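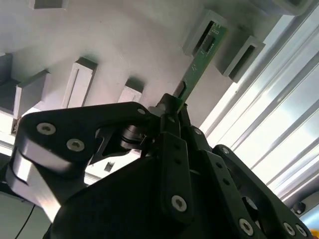

Gripper money, second go at the sums

12 June 2019

Right, writing this down before I lose the envelope it's on. The question for the next order is still whether we buy a second set of fingers for the board insertion cell or put the lot into holders and spares. I went in on Monday dead keen on the fingers. Now I'm wobbling!

What we have on the bench is the gripper we already own and the plate with the slot holders on it, and for the long thin boards that's most of what the job needs. The bits that wear are the pads and the holders. I'd been treating both as pocket money, which is daft, as the May invoices from Görtz had three lots of pads on them and I'd only remembered one.

So, prices as they stand (all ex VAT, all from emails, nothing firm except Pranden):

Finger set, Pranden: 267
Printed holders, full plate, Stullside: 200
Pads, screws, a spare cable, Görtz: 90
Carriage and bits I've forgotten: call it 200, I always forget bits

That comes to 757 if we have everything, and I've been told very nicely that we're not having everything. Leave out the fingers and it's 490, and I could get that signed off without even putting a proper shirt on.

The thing I keep going round on is the slot width. The boards go into narrow openings and there isn't much room for the jaws near the neighbouring holders, so slimmer tips would be lovely. But Stullside will redraw the holders with more space between them for the same price if we ask before they print (they want the drawing as a STEP file, not the PDF, must remember). More space on the plate might do the same job as slimmer tips. Might! I'd want to try it with one spare plate first.

Also need to ask Plorville if their lead time is still silly. They quoted for the fingers too but I can't find the email, and I think it was in euros.

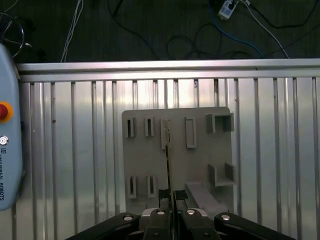
Denise Birkett wrote underneath: don't split the order, please. Last time we did holders first and fingers later we paid carriage twice and the second lot sat in goods-in until I went and found it. If you want the fingers at all, ask for them now and let me argue about it upstairs. And get the pads from Görtz in one go for the year.

Fair enough, Denise. New plan then: ask for the whole 757, with the fingers on their own line so they can be struck out without me having to redo the form. Pads for the year will push the 90 up, so I need a new quote for those. Ringing Görtz after lunch.

Still to find: that Plorville email.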